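Pinça agarra bem objetos rígidos mas falha sempre com sacos de plástico - dois braços, montagem em casa

Benvinda Louro
Publicado em segunda-feira, 15 de abril de 2019

Olá a todos! Já ando a ler este fórum há uns meses e finalmente ganhei coragem para perguntar. Estou a montar um robô de dois braços cá em casa, no quarto que era do meu filho, e o projeto (a que chamei Hastier, não me perguntem porquê) vai devagar mas vai. Os braços são de um kit usado, as pinças são impressas por mim, duas versões já foram para o lixo, e o controlo é o Stullusia a correr num portátil velho que aquece como uma torradeira.

Com coisas rígidas estou contente. Canecas, comandos da televisão, blocos de madeira, tudo bem. O problema são os sacos de plástico. Quero que os braços cheguem a um saco aberto que está no chão, encostado à parede, um dedo de cada lado da boca, e o levantem sem o rasgar nem o amarrotar todo. Parece simples, não é? Pois estou nisto desde fevereiro e já gastei 330 euros em servos novos, a pensar que era falta de força.

O que acontece é sempre uma de duas coisas. Ou a pinça fecha antes de ter plástico entre os dedos e apanha só ar, ou desce demais, bate na alcatifa e o controlador para com erro de corrente. Quando por acaso agarra, o saco escorrega assim que os braços sobem.
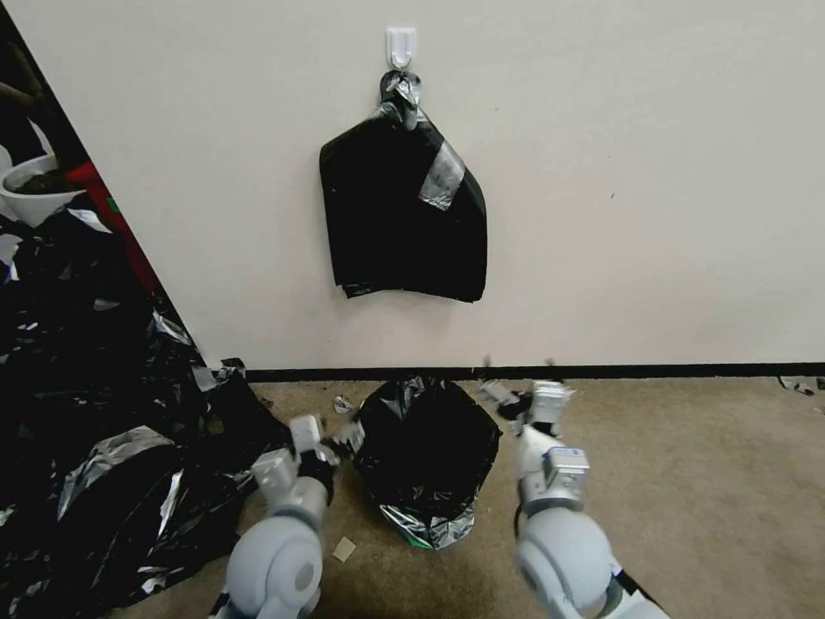
Os dois braços junto ao saco do chão, com o outro saco pendurado no gancho da parede.

O saco pendurado é para a fase seguinte (queria que o tirassem do gancho sozinhos, mas um sonho de cada vez). Também andei a colar fita prateada em alguns plásticos, com a ideia de dar à câmara um ponto bem visível para seguir. Não sei se ajudou ou se piorou, porque a fita brilha imenso e às vezes a deteção salta de um sítio para o outro.

As minhas dúvidas são estas: vale a pena comprar sensores de força para os dedos, ou resolve-se por software? E alguém já usou borracha nos dedos para plástico fino? Estou a fechar a pinça com o valor 1.168 no registo de posição, que é o que uso para os blocos. Obrigada desde já, e desculpem o testamento!

Geeta Semwal

Olá Benvinda! Passei exatamente por isto com um braço só, por isso imagino a dor de cabeça com dois.

Primeiro, não compres mais servos. Força não te falta. Se o controlador para quando tocas no chão, é porque estás a mandar a pinça para uma altura fixa e a alcatifa cede um bocadinho diferente em cada sítio. O que eu fiz foi descer depressa até perto do chão e depois em passos pequeninos, a ler a corrente do motor do ombro em cada passo. Quando a corrente sobe acima do normal, paras, recuas 10 milímetros e fechas a partir daí. Sem sensores nenhuns, só com o que os servos já te dizem. Demorei uma tarde a acertar o limite e nunca mais tive paragens por erro.

Quanto a apanhar ar: estás a aproximar os dedos por fora do saco? Pela fotografia as pinças estão uma de cada lado, e com um saco mole isso empurra o plástico para longe em vez de o apertar. Experimenta entrar com um dedo por dentro da boca e deixar o outro por fora, e só então fechar. Faz primeiro com um braço, com o outro parado e bem afastado. Quando conseguires várias seguidas, espelhas o movimento.

E esquece o valor que usas para os blocos! Um bloco tem espessura, o plástico praticamente não tem. Com esse fecho os dedos podem nem chegar a tocar-se. Manda fechar até ao fim e limita a corrente, assim a pinça aperta sem forçar as engrenagens.

Borracha sim, sem dúvida. Eu cortei tiras de uma luva de cozinha e colei com cola de contacto na parte de dentro dos dedos. Ficou feio mas agarra muito bem. Silicone também dá, mas apanha pó da alcatifa e ao fim de uns dias já escorrega, tens de limpar com álcool.

Da fita: eu tirava-a, ou trocava por fita de papel mate. Superfícies brilhantes deram-me cabo da câmara de profundidade, cada reflexo virava um buraco na nuvem de pontos. O plástico preto brilhante também não é grande amigo, se puderes testa com um saco mais claro só para perceber se o problema é de visão ou de movimento.

Bhupendra Dwivedi

compra o sensor da Prernari e pronto, eu tenho e funciona. o resto é perder tempo

Bimla Solanki

Concordo com quase tudo o que a Geeta disse, só acrescento umas coisas.

O escorregar na subida, no meu caso, era velocidade. Os dois braços não arrancavam no mesmo instante (o meu portátil também é antigo) e um puxava o saco antes do outro. Baixei a aceleração para metade e mandei os dois comandos no mesmo pacote. No Stullusia há uma opção de grupo para isso, está nas definições do barramento, meio escondida.

Outra coisa: apanha os bocadinhos soltos de plástico e de fita que tens na alcatifa antes de cada teste. A minha deteção adorava restos brilhantes e andei uma semana a achar que a calibração estava mal.

Sobre o sensor que o Bhupendra recomenda, não digo que seja mau, mas eu deixava isso para depois. Primeiro a borracha e a leitura de corrente, que custam quase nada.

Benvinda Louro

Muito obrigada, que respostas! Ontem à noite colei tiras de luva na pinça direita e fechei com limite de corrente, como a Geeta disse, e já levantei o saco três vezes seguidas só com esse braço - até chamei o meu marido para ver. A opção de grupo ainda não a encontrei. Bimla, está no menu do barramento mesmo ou dentro do avançado? A minha versão está em inglês.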